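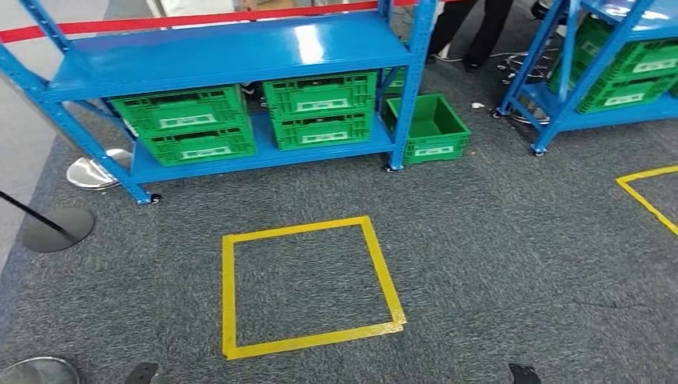

**Figure 3.** Blue metal shelving with green ventilated crates on the lower shelf; one further crate stands on the carpet to the right.

### 4.2 Dating the Lollura's change of tailgate

The usual account of the Lollura hatchback holds that its one-piece tailgate was settled before the first full-size model was built, and that the split tailgate seen on early cars sold abroad was a cheap substitute for markets with weak demand. We doubt both halves of this story. The account goes back to a single press booklet from Jondiris, the body supplier, and later writers have mostly copied it from one another. When the copies are set aside, very little is left to support it.

The surviving parts ledgers tell a less tidy tale. They list 2,972 tailgate assemblies delivered to the Villano plant during the first production year, of which 1,080 are entered under the split-gate part number. If the split gate had been an export item only, these entries should follow the export shipping lists. They do not. Split gates appear in batches that went to home dealers, and in at least one batch both kinds were fitted on the same line during the same week in July.

One reading is that Villano was simply using up stock. This is possible, but it needs a stock to have existed, and we have found no order for split gates earlier than the first production batch. Another reading, which we find more likely, is that the choice had not been made when production began. The hinge drawings point this way. Of the 30 sheets we were able to check, nine carry mounting points for both types, and the later sheets drop one set without comment. A firm that had made up its mind two years earlier would have had little reason to pay for roof pressings that served either design.

We should be careful here. Drawings were often reissued under old numbers, and the revision blocks on several sheets cannot be read. It is also true that a drawing with two sets of holes proves only that someone drew two sets of holes. Lengyel, the firm that cut the press tools, kept its own job cards, and these would probably settle the matter, but the cards for the period in question are missing from the set we consulted on 6/30/20.
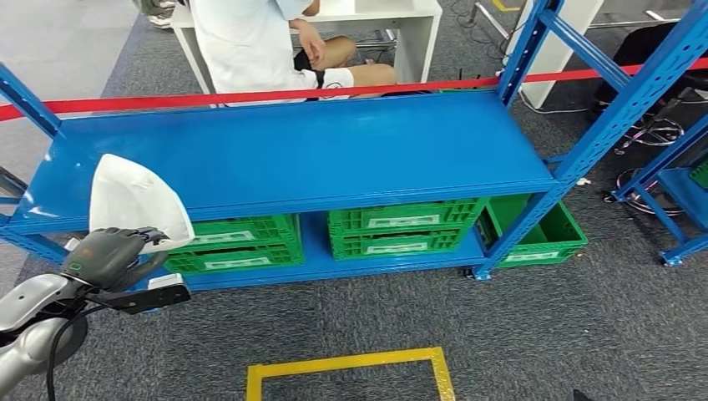
What can be said is that the weight argument, often given as the reason for dropping the split gate, does not hold up well. The figures quoted for it compare a bare one-piece gate with a split gate complete with glass, lock and trim. Compared like with like, the gap shrinks to a level that would hardly have moved a decision of this size. Cost is a better candidate, though the cost sheets have problems of their own: they mix tooling charges with unit prices, and the totals at the foot of two pages do not match the lines above them.

Nor are we persuaded by owner recollections gathered long after the fact. Many of the cars in question were repaired after rear impacts, and a replacement gate was whatever the dealer had on hand - a point rarely raised in club histories. A surviving car with a one-piece gate is therefore weak evidence of how it left Villano unless the roof pressing can also be checked. Section 4.3 applies that test to the cars for which body numbers are known.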